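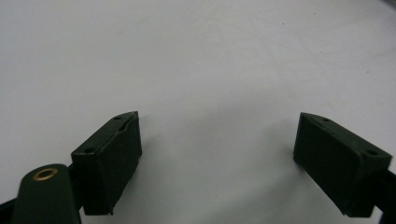

Is the Dukard folding desk solid enough to type on all day? Solid enough for me, as long as you do the leg bolts up again after the first week.

Quick review, on my lunch break. Bought the Dukard from the Penville store in November, $292 plus delivery. Replaces a Setton I'd had for years that sagged in the middle like an old couch.

Assembly: 23 minutes, one person, Allen key in the box. Instructions are all drawings, no words. Step 2 has the crossbar upside down I'm pretty sure. Flipped it, holes lined up, moved on.

The top. Easy to wipe, coffee came off fine, even the ring I left overnight. Marker did not. Still a faint line near the back, rubbing alcohol didnt touch it. Pen pressure dents it a bit if you write on a single sheet, so use a pad.

Wobble: none side to side. Some front to back when the monitor arm is on. Tightened the bolts, much better. My arm is an Eyvindsson, fairly heavy, and the clamp only just fits because of the lip underneath. Measure yours before you buy. Seriously.

Folding works but I've done it maybe twice. It's heavier than the listing makes it sound and the catch on the left leg pinches. Watch your fingers. Colour is a bit cooler than on the website, my partner calls it dentist.

Customer service took ages to send a replacment foot cap, then sent a full set. Fine by me.

Would I buy it again? At $292, yeah probably. On sale at $224, which I saw two weeks after mine arrived (grr), definately.

Four stars. Lost one for the clamp lip.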